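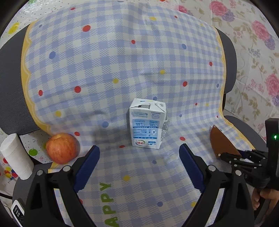

Chair set, left-hand view. Open fingers on either side of the cloth, carton beyond them, second gripper at right.

Projects > Zovcombe > Gallery

Overview | Gallery | Hardware | Notes | Contact

Zovcombe collects hand-held gripper demonstrations for training a grasping policy. An operator works with one gripper in each hand, and each gripper records its own view. The gallery covers the chair set, in which household items are placed on a draped seat. The target is 300 accepted episodes for this set; 86 are in.

Object placement. The drink carton stands upside down where the backrest meets the seat. Inverted packaging is kept in the set so that the policy does not tie a grasp to the orientation of the print. An apple sits to its left at the seat edge, with a white roll leaning beyond it.

Background. Dotted gingham over the chair, floral fabric behind. Cloths are changed after every 24 episodes. Folds are left as they fall.

Finger pads. Ribbed navy pads on the near gripper, a brown wedge-shaped pad on the far one. Pad type is logged per hand, and mixed pairs are stored under their own tag.

Labeling is by Aoife Hayes and Peadar Lynch. An episode starts at the first finger motion and ends when both grippers are clear of the seat. Episodes with a dropped item are kept and marked as failures. Questions about the tag list go to Cathal Gilmartin.

Last updated: 03/05/2019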